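Cikard Opens Fall Program on Household Power Strips, Cables and Charging Spots

PLILTDALE, August 8, 2025 – Cikard, the Pliltdale home organization service, today announced a new program for residents who want to put the cables on their desks and tables in better order. The program, named Lins, begins in September and will offer 20 evening and daytime sessions at the Astlow Center, together with a printed guide that will be free to anyone living in Pliltdale.

Lins covers the small area found in almost every home where a power strip, a few cords and a phone share the same surface. It may be a desk, a kitchen counter or the end of a dining table. Cikard has offered help with closets, pantries and garages for several years, and requests for help with cables have grown steadily over that time. Until now those requests were handled as part of larger visits. Lins is the first Cikard program given over to the subject entirely.

"Many of the residents we visit have a well-kept home and one table they would like us to ignore," Cikard said in a statement. "The cords on that table were put down one at a time, each for a good purpose, and were never looked at together. Lins gives people an hour or two to look at them together, with someone on hand who has done it before."

Session content

Each session lasts two hours and is held at worktables in the main hall of the Astlow Center. Participants are asked to bring the power strip, cords and chargers from one spot in the home, unplugged and carried in a bag or box. Phones and other devices may be brought as well but are not required.

The first part of the session is spent sorting. Cords are uncoiled, laid out at full length and matched to the device they serve. Cords with no matching device are set aside. Cords with cracked covering, bent prongs or exposed wire are set aside separately and are not returned to use. The Astlow Center will keep a collection bin for discarded cords and chargers through the end of the program, and participants may leave items in it at no charge.

The second part deals with placement. Participants lay out the power strip and its cords on the worktable as they would at home, starting with the strip itself. Program staff will show how to choose a position where the switch can be reached, where plugs can be pushed in and pulled out without lifting the strip, and where the supply cord can run to the wall outlet without crossing a walkway. Device cords are then brought in one by one. Slack is gathered in wide, easy loops and held with a soft tie or a clip. Tight coils and sharp folds are discouraged.

The last half hour is reserved for questions and for labels. Participants receive a sheet of blank labels and are encouraged to mark both ends of every cord.

Basic safety practice is included throughout. Power strips should be plugged directly into a wall outlet and never into another strip. They should not be placed under rugs, covered with cloth or boxed in with paper goods. Heaters and other appliances with a high draw do not belong on a power strip at all. A strip that feels hot, smells of burning or has a loose switch should be taken out of use. Cikard staff do not carry out electrical repairs, and residents with concerns about outlets or wiring will be advised to contact a licensed electrician.

The Lins guide

A guide of 8 pages has been prepared to go with the sessions. Cikard will print 1000 copies for the first run. The guide is written in everyday words and may be used without attending a session. It contains a one-page checklist for a single table, a page on the care and storage of spare cords, and a page on setting up a charging spot for a phone. The remaining pages follow the order of the session, from clearing the surface to labeling.

The page on phones was added after early readers asked for it. It recommends a fixed place for the phone on the table, a cord long enough to reach that place without strain, and a clear space kept on all sides. Pillows, blankets and stacks of paper are named as poor resting places for a phone while it is charging. Readers are also advised to unplug by holding the plug and not by pulling on the cord.

A further page deals with working on a bare table. Cikard recommends that everything be taken off the surface before any cord is moved, that the surface be wiped and left to dry, and that the power strip be switched off and disconnected from the wall until the layout is finished. A sheet of flattened cardboard may be stood behind the table during the work to stop small items from rolling off the back, and removed once the work is done.

Copies will be available at the Astlow Center front desk and at the Cikard office beginning on the opening day of the program. Schools and residents' groups in Pliltdale may ask for copies in bulk while supplies last.

Registration and cost

The 20 sessions will provide 200 places in total. Attendance is free for Pliltdale residents. People living outside the town may register for any places still open one week before a session, for a small fee that covers materials. Each household is asked to register for one session only, so that places can be shared widely. Two members of the same household may attend together and bring a single set of cords.

Registration opens in the last week of this month, at the Astlow Center front desk and through the Cikard office. Residents who cannot carry their items to the center may ask to be placed on a list for a home visit. Home visits under Lins will be limited in number and will be arranged after the final session.

The main hall is on the ground floor and has step-free access from the parking lot. Worktables can be set at seated or standing height on request. Participants who need large-print materials should say so when registering, and a large-print version of the guide will be ready for them on arrival.

Images released with this announcement 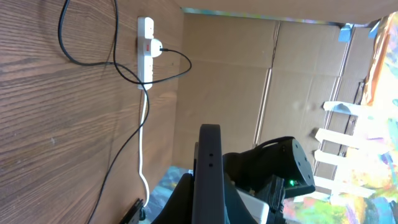
White power strip with a red rocker switch and one plug connected.
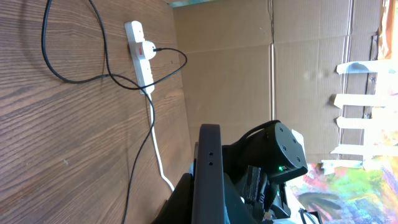 Power strip and looped black cable on a wood-grain surface.

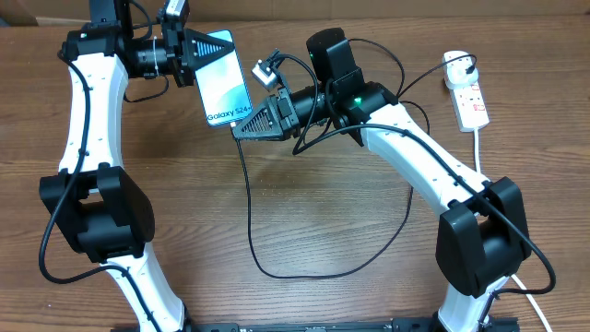

Lins will be led by the same team that runs Cikard's pantry and closet visits. All staff taking part have completed the company's own training in cord sorting and safe placement, and at least two will be present at every session. The Astlow Center is providing the hall, the worktables and storage for materials between sessions.

"The center is glad to host a program that residents can use the same evening they attend it," the Astlow Center said. "Most of our fall calendar asks people to commit to a full season. Lins asks for one visit and a bag of cords."

Cikard will review the program once the sessions have ended. Participants will be given a short form asking which parts of the session they used at home, which they did not, and whether the cords had stayed where they were placed. The answers will be used in preparing a second printing of the guide. Should demand exceed the places offered, Cikard and the Astlow Center will consider a further set of sessions at the same location.

Residents are reminded that the collection bin at the Astlow Center is for cords and chargers only. Loose batteries, phones and power banks cannot be accepted there and should be taken to a site that handles them – the front desk keeps a list of local drop-off points.

About Cikard

Cikard is a home organization service based in Pliltdale. It offers home visits, group sessions and printed guides on the sorting and storage of household goods, and works with residents of houses and apartments throughout the town.

About the Astlow Center

The Astlow Center is a public hall and meeting place in Pliltdale. It hosts classes, club meetings and community programs throughout the year and is open to all residents.

Media inquiries and requests for review copies of the Lins guide may be directed to the Cikard press office, Pliltdale. Reporters who wish to attend a session are asked to contact the press office in advance, as space at the worktables is reserved for registered participants.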